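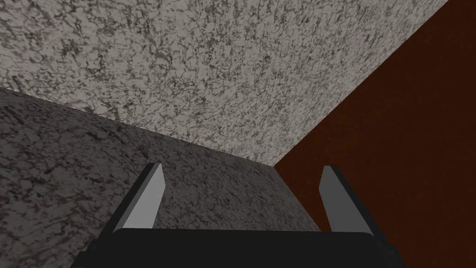 March, gripper budget. Grulard quote is in for the parallel-jaw units: order of 4, or 8 at the lower price. Lead time 90 days either way. Main risk is corner access. In the sim view the fingers are spread wide and pointed into the inside corner, and the palm is a lot wider than either finger, so palm width goes on the spec sheet before we sign.

Innes cell needs 2 units first. Utix narrow palm still unpriced. Holding the PO until that number arrives.

To do: ask Grulard about spare fingers.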